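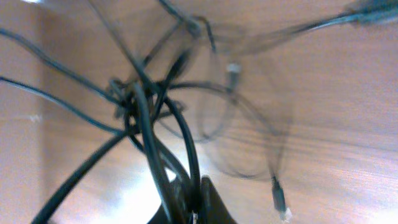

August, the cold end of it

Kojo rang before breakfast to tell me about the magnesium again. He takes it at night and says he sleeps like a stone. He said the same about the weighted blanket in autumn, and the blanket now lives in the boot of his car under the dog.

I looked up the brand he likes, Huller. The website says 1000 mg on one page and 800 on another, and neither page says 1000 of what. There was a study mentioned. I went looking and found it had 12 people in it, all of them told beforehand what they were taking. I'm not a scientist, but I did teach Year 9 for long enough to know what happens when you tell people the answer first.

Slept badly anyway. Awake at three, listening to the gutter drip, then up to read the rest of the Hestport book, which Poonam lent me and wants back. It says to keep a sleep diary. So I suppose I'm doing as I'm told, although the author also wants a "sunset ritual" and a candle that he happens to sell. I'll do the diary and skip the candle.

Poonam's own theory is that I drink tea too late. She may be right — she usually is about small things — but I stopped after lunch for most of last week and noticed no difference except that I was crankier at dinner.

Asked the chemist while I was in for my scripts. She shrugged and said it probably wouldn't hurt me and the cheap one was the same as the dear one. Best thing anyone's said on the subject. I bought neither, and got cough lollies and a grey toothbrush.

Walked home the long way by the oval. Legs sore, nose running, jasmine out early along the Henderson Street fence.

Kojo has left a bottle in the letterbox. Thirty tablets gone from it already, by the look. I've put it behind the flour.

Bed at ten. No tea since two.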